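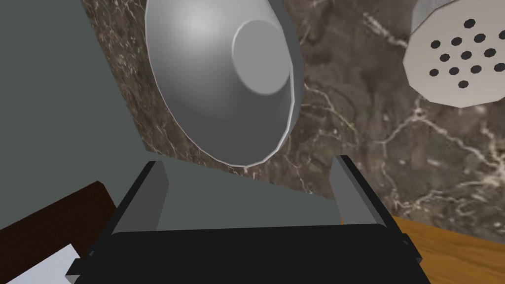
Gripper open, gray-green wall behind.

Mar 5, 2026

Creek chloride, post-thaw round. Bożena Piątek and I got all the bottles back before lunch, which has not happened since September, when there was no ice and no excuse.

Readings on the Ditance probe, mg/L chloride:
Gu Creek, upstream of the footbridge: 39
Below the Gostell outfall: 94
Pramier lot, the drain itself: 236

The Pramier number surprised neither of us. They salt that lot as if they were curing a ham. You could see the white crust along the curb from the road, and there was a heap of it left beside the drain grate, presumably so the drain wouldn't feel left out.

The Gostell number is the one I keep going back to. Their lot is small and they told Bożena last fall they had switched to sand. Maybe they did. There was certainly sand in my boots. But sand doesn't read on a chloride probe, so either something else is feeding that pipe or the sand comes premixed with salt to keep it from freezing in the truck. Bożena favors the second idea. I favor the first because I drew the pipe map and would like it to be wrong in an interesting way.

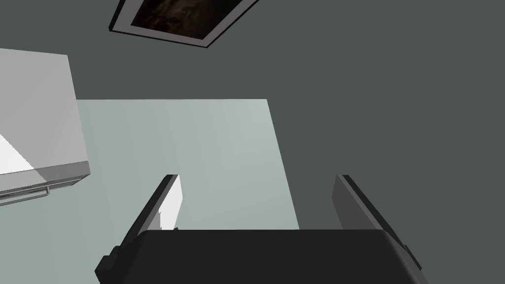 Which brings me to the pipe map. It shows the Gostell line ending at the fence. Water, not having read the map, comes out of it from the far side of the fence too. I'd like to put dye in the Pramier drain and stand at the outfall with a thermos, but that needs a letter to the town and the town needs its usual while.

Probe notes, for whoever uses it next. Calibrate at creek temperature. I did mine on the bench, warm, then walked it out into the cold and it drifted low until it caught up. I threw out the first set and reran everything after a second calibration on the tailgate. The numbers above are from the rerun. The cap on the storage solution is cracked and has been taped, by me, badly.

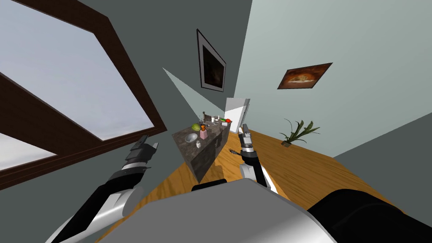

Window side, both arms forward.

Conductivity tracks the chloride nicely at the creek sites and badly at the drain. Could be the mud. The drain bottle looked like gravy and I should have let it settle before dipping anything in it. Saved half, it's on the cold room shelf with my initials. Please don't tidy it.

Titration check: 6 bottles are set aside for silver nitrate, two from each site. If they agree with the probe I'll stop complaining about the probe. Bożena has the nitrate and also the only pair of gloves that fit anyone.

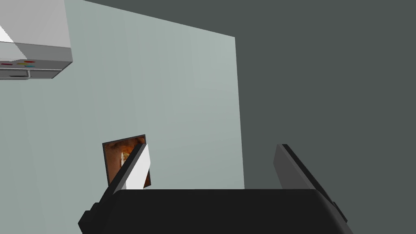
Does the chloride drop once spring rain comes?
It drops in the creek, often within a few storms, but part of the salt soaks into the ground and seeps back out slowly, so summer readings can stay above the old background.

To do: write the dye letter. Ask Gostell what exactly is in the sand. Order a cap. Go back to the footbridge for the clipboard, which I left on the rail and which is by now either still there or a sampling site of its own.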